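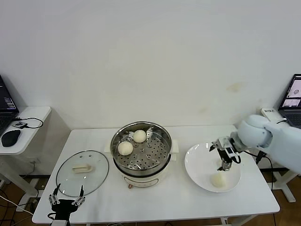 Frozen buns reheat well in a small electric steamer, and the whole job takes less time than warming up an oven. Pour 412 ml of water into the pot, set the basket in place, and turn the knob to high. Put the lid on while the water heats. Once steam is coming out steadily, add the buns straight from the freezer with the smooth side up. Keep them apart from each other and from the wall of the basket, as they swell a little. A round basket with small holes all over the bottom needs no cloth, but cut a square of parchment under each bun if yours tend to stick.

Steam plain buns for 9 minutes. Filled ones need about 12, and large ones a bit more. Don't lift the lid to check before then.

When the time is up, turn the knob off and wait two minutes - opening the pot right away can make the tops wrinkle. Tilt the lid away from you and lay it flat on the table beside the pot. Take the buns out one at a time and move them to a wide plate with some room between them. Leave the ones you aren't eating yet in the basket.

Chilled buns from the fridge follow the same steps but need only 5 minutes.

My pot is a 700-watt model. With a weaker one, allow extra time for the water to boil and start timing from the first steady steam.

Lowri Vaughan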